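Channel 5 went dark on our cable system and what I did about it

09/02/2024

The Nekstead station is gone from Imrie Cable again. I turned on the set to get the weather and found a blue slide saying Belance Media had "chosen to remove its programming." Belance runs its own version on its website and says Imrie dropped them. Same fight as two years ago, same wording.

My bill is still 174 dollars. The local channel fee on it did not go down when the channel went away. I called, waited, and was offered a one-time credit of 5 dollars, which I took.
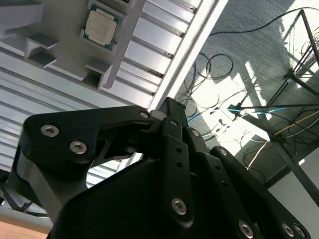

The fight is over what Imrie pays Belance per household each month. Neither side will give the number. What they charge me for is easier to find, and one line is box rental, for a box I have had since we moved in. It takes a signal in and puts a picture out. There is a processor in it somewhere, like the chip up by the light gray tray in the photo, and I have surely paid for that chip several times over. They still want it back if I cancel.

Vanderleia Furtado, who used to sell ads for the station, told me these things usually get settled right before football gets serious. Her bet is October. Last time it ran 70 days and ended on the afternoon of a game.

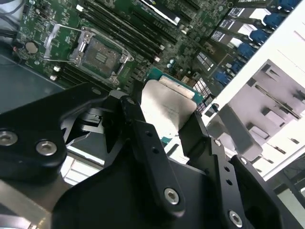 Desktop processor in a gripper, beside an open socket.

I put up an antenna in the meantime. Channel 5 comes in fine from the upstairs window and breaks up in the living room. My neighbor bought an Ideren streaming stick and gets the newscast that way, but it runs behind and skips the first few minutes.

The regulators don't seem to have much to say here. The two companies have to bargain in good faith, and as far as I can tell they can do that for months with the screen blank.
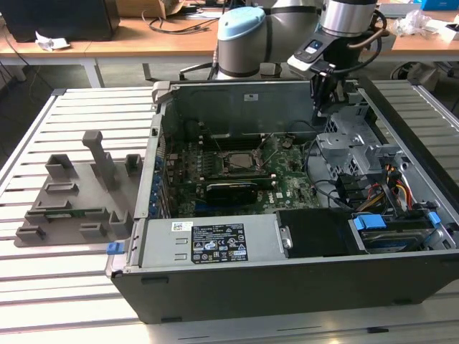 What to ask for if you call

Ask for the retention department first. Ask for the local channel fee to come off every month the station is out, and write down the name of whoever says no. The petition at the library had 700 signatures when I added mine.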